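¿Qué es una feria de artesanía?

Una feria de artesanía es un mercado donde la gente vende cosas que ha hecho con sus propias manos: tazas de barro, bufandas, cestas, jabones, juguetes de madera. Quien te atiende en el puesto suele ser la misma persona que ha fabricado lo que compras.

¿Dónde se hace?

Puede ser en una plaza, en un polideportivo o en una calle cerrada al tráfico. En Sotberg, un pueblo de 3607 habitantes, la feria se monta en marzo dentro del antiguo mercado. Hay 40 puestos y cada uno ocupa una mesa. La entrada es gratis para los niños.

¿Quién puede vender?

Cada feria tiene sus normas. En la de Sotberg hay que apuntarse antes y enviar fotos del trabajo. No se admiten objetos comprados en una tienda para venderlos otra vez. El taller Garnine, por ejemplo, lleva cuencos y platos de cerámica. Trutska vende guantes y gorros de lana, y Dlamini hace collares con cuentas de vidrio.

¿Por qué algunas cosas cuestan más?

Un cuenco hecho a mano necesita tiempo. Primero se amasa el barro, luego se le da forma y se deja secar. Después se cuece en un horno que pasa de los 1000 grados. Si lleva esmalte, normalmente vuelve al horno. El precio incluye el material y las horas de trabajo.

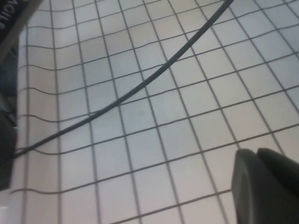

¿Se puede tocar lo que hay en los puestos?

Pregunta primero. Muchos artesanos te dejarán coger las piezas si lo haces con cuidado, pero algunas son muy frágiles.

¿Y si quiero aprender?

Muchas ferias tienen talleres para niños. En Sotberg se puede modelar arcilla o tejer una pulsera a partir de los 5 años. Las plazas se piden en la mesa de la entrada.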